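Startseite Zeitschrift Aktuelle Ausgabe Archiv Für Autoren Kontakt

4 Erprobung des Erfassungskits in Wohnräumen

4.1 Gegenstand und Lieferumfang

Untersucht wurde das handgeführte Greiferkit, welches die Firma Caven seit November als Paket für kleinere Forschungsgruppen anbietet. Das Paket enthält zwei Handgreifer mit je einer Kamera, eine Ladestation und die Software Jorkell, mit der die Aufnahmen geprüft und exportiert werden. Ein Roboterarm ist für die Aufnahme nicht notwendig. Nach Angabe des Anbieters können ungeübte Personen nach einer Einweisung von 14 Minuten selbständig arbeiten. Diese Angabe haben wir in unserer Studie nicht einzeln geprüft, sie erscheint uns aber nach den Beobachtungen in der ersten Woche als realistisch.

4.2 Durchführung

Die Aufnahmen fanden in bewohnten Wohnungen im Stadtteil Stornby statt. Wir haben bewusst keine Laborumgebung gewählt, denn die meisten Vergleichsarbeiten verwenden einfarbige Tischflächen und gleichmässige Beleuchtung, und die Ergebnisse lassen sich auf einen Haushalt nur begrenzt übertragen. Die Aufgabe war das Aufräumen von Spielzeug: Gegenstände von unterschiedlicher Form und Weichheit sollten einzeln gegriffen und in einen offenen Behälter gelegt werden. Die Reihenfolge war den Teilnehmenden freigestellt. Insgesamt liegen 1.009 Episoden vor, von denen 600 mit beiden Greifern aufgenommen wurden. Abbildung 3 zeigt die Arbeitsumgebung aus der Sicht eines Greifers, mit gemusterter Decke und starkem Sonnenlicht vom Fenster her.

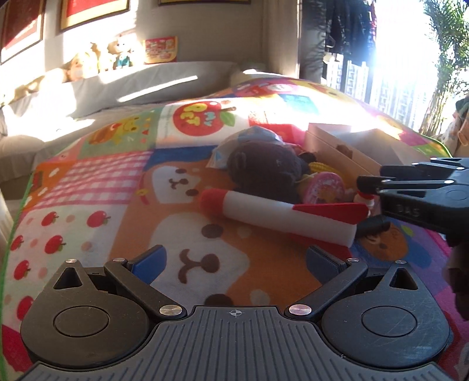
Abb. 3: Spielzeug auf einer bunt bedruckten Decke, Sicht der Greiferkamera. Rechts der zweite Greifer, dahinter die offene rosa Schachtel.

4.3 Beobachtungen

Die Gegenstände stellen an die Greifbacken sehr verschiedene Forderungen. Eine weiche Rakete mit länglichem Körper kann an mehreren Stellen gefasst werden, während ein Plüschtier von grossem Volumen eine weite Öffnung verlangt. Bei transparenten Verpackungen war die spätere Segmentierung am schwierigsten – ihre Kontur geht im Muster des Untergrundes leicht verloren. Auch gedruckte Figuren auf der Decke, zum Beispiel die Hundegesichter in Abbildung 3, können von einem Detektor als Gegenstände aufgefasst werden. Wir haben solche Fehler mit dem Standardmodell von Jorkell in 65 Episoden festgestellt und von Hand korrigiert.

Ein zweiter Punkt betrifft die Belichtung. Wo direkte Sonne auf helle Flächen fällt, verliert das Bild an Zeichnung, was in der Abbildung am hinteren Teil der Schachtel gut zu erkennen ist. Die automatische Belichtung des Kits lässt sich in der geprüften Version nicht sperren. Für den Einsatz in Wohnungen halten wir dies für den wichtigsten Mangel des Produktes.

4.4 Vergleich mit dem Mietangebot

Als Alternative wurde das Mietangebot von Younis betrachtet, bei dem die Auswertung durch den Anbieter erfolgt. Der Aufwand für die eigene Gruppe ist dort geringer, jedoch erhält man die Rohdaten erst nach Abschluss des Auftrages. Für Arbeiten, in denen die Aufgabe während der Aufnahme noch angepasst wird – und dies war bei uns mehrmals der Fall –, ist das Kit von Caven besser geeignet. Die Kosten beider Angebote werden in Abschnitt 5 gegenübergestellt.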